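Progress report to the Gwynne Fund, 2018-05-07
Grant: Trostdale Library tool and kitchenware lending

This report covers the period from December to the end of April. The lending desk opened on schedule in the ground-floor room at Trostdale. The second desk, at the Varna branch, opened five weeks behind plan while we waited for shelving. Both are now running normal hours.

## Lending

We have issued 214 loans so far. The original target for this period was 100, but that was set before we decided to let people borrow without a library card from their own branch. Most loans are short. Hand tools come back within a week, and baking pans usually come back after a weekend. The carpet cleaner is booked well ahead and we could use a second one.

Kitchen items have been borrowed more than we planned for, garden tools less, though the garden season had barely started when the period closed. We expect the balance to shift in the next report.

Late returns stand at 35. All but two of those items have come back. We do not charge fines and do not propose to start. A text reminder the day before the due date was added in February and late returns dropped after that.

## Catalog and room

The old paper catalog has been replaced with an online one, built by Prekmont under the contract you approved. Borrowers can search by item or by job, so a person who types "hang a shelf" gets the drill, the level and the stud finder together. Search by job was not in the first quote. It added a small cost, which we covered from the underspend on signs. 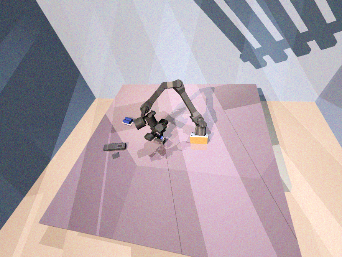

## Spending

We are within budget overall. The main differences from the plan are:

- **Shelving** came in over the estimate. The Varna floor is uneven and the units had to be fixed to the wall.
- **Signs** came in under. We printed most of them in house.
- **Repairs** are close to plan. Two drills needed new chucks and one sewing machine was beyond repair — we have replaced it with a used model.
- **Insurance** went up at renewal. The new premium is in the attached budget sheet.

We ask permission to move the remaining sign money to repairs. No other changes to the budget are requested.

## Problems

Storage at Varna is tight. Ladders are kept in the hallway overnight, and the building manager has asked us to find another place for them by the end of summer. We have looked at a lockable shed behind the branch and are waiting for a price.

Safety checks on electrical items take longer than we allowed for. Each item is checked when it comes back and tagged before it goes on the shelf, so a drill returned in the afternoon is often not ready until the next day. The catalog now shows these items as "being checked" instead of available, and complaints at the desk have stopped.

## Next period

We plan to hold two repair evenings at Trostdale, each limited to 50 people. Borrowers have asked for help with lamps, zippers and bike brakes. If the first evening goes well we will run the second at Varna.

We will also send a short survey to everyone who has borrowed at least once. The draft questions are attached, and we would welcome any changes before it goes out.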